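Hevine Brush Set: data card and README

Revision of 3/22/21. Read the limits section before you read anything else. If you only want the loader, it is at the bottom.

Hevine is a small set of teleoperated painting demonstrations recorded on a two-arm table. A person drives both arms by remote control and the arms put paint on paper. There are 146 episodes. The task string in every one of them is "paint with the large brush," and we will come back to how little that tells you.
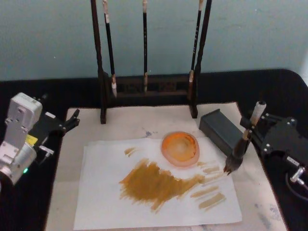 Maintained by Kvido Sýkora and Rommel Samonte
Project: Hevine, part of Primia
Questions go to the issue tracker, please, and not to our personal mail

Why we are cautious about our own data

The first draft of this card said the set "teaches a robot to paint." We took that out. What it holds is a record of what a person did through a pair of arms, with the person's eyes doing most of the work. The operator judged how much paint the bristles were carrying, when to go back to the dish, and when a stroke had gone dry enough to stop. None of those judgments is labeled. A policy trained on this gets the motion and has to guess at the rest.

We are also unsure about contact. There is no force sensing at the brush. Whether the bristles are touching the paper or hanging a hair above it is hard to tell from one frame, even for us, and two people marking the same clip often disagreed. We dropped the contact labels for that reason. If you need them, make your own and tell us how you did it.

What is on the table

One orange dish with ochre paint, one dark block, a pale felt mat, a sheet of white paper, and a wooden rack with three calligraphy brushes hanging in it. The brush used for painting is in the right gripper. The left arm does nothing in most episodes. It is still logged, at full rate, and you will want to mask it unless you have a use for a long column of nearly constant numbers.

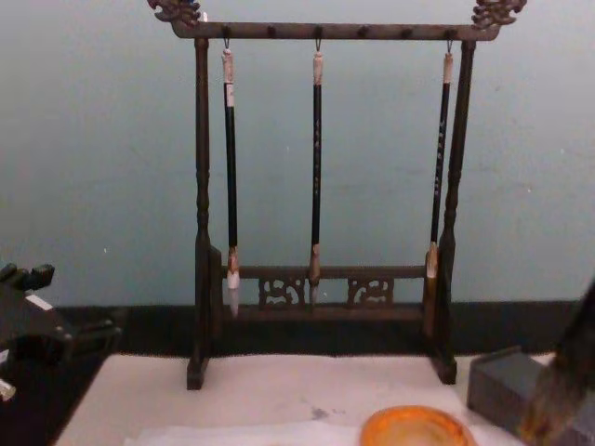 Layout changes between episodes are small and were not planned. The paper shifts a little, and the block gets nudged. We would not call this variation in any useful sense, and a model that does well on our held-out split has mostly shown that it can cope with our table. Agbayani, the sister set, moves things on purpose and is the better choice if you care about that.

Operators

There were 5 operators, with 21 practice runs each before anything was kept. Skill is uneven all the same. One of them had painted before and it shows in the wrist motion. Episodes by that person are tagged "op_c" and people tend to train on those alone, then report the result as if it were for the whole set. Please say which you used.

Known problems

Gripper width on the right side drifts during long episodes. Treat it as open or closed and no finer.

In 11 episodes the head camera and the arm log are out of step. They are listed in skip.txt. The loader does not skip them unless you ask it to, a choice Rommel made and Kvido still argues with.

Color was not calibrated. The same ochre can look thin and yellow in one clip and brown in the next — do not use it to measure paint load.

There is no success label. We tried one, and it came down to whether the marks looked nice.
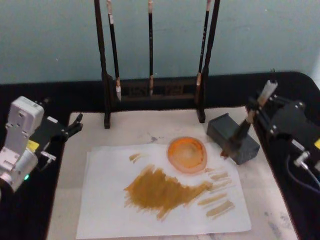

Head view, brush in the right gripper near the block, left gripper empty.

What we have tried

Plain behavior cloning copies the broad sweep fairly well and makes a mess of short dabs. It also returns to the dish on what looks like a timer. Adding the chest-height view helped a bit. We have not run enough trials to put a number on that and would rather leave it blank.

Loading

Point the Jornum reader at the top folder and pass the split name (train or held). Pass skip=true to leave out the episodes in skip.txt. Frames come back in recorded order, with both arms in one array, left first.

Changes

Contact labels removed. Task string left alone for now. A rewrite with separate strings for loading the brush and making a stroke is planned for May, if somebody has time to go through the clips by hand.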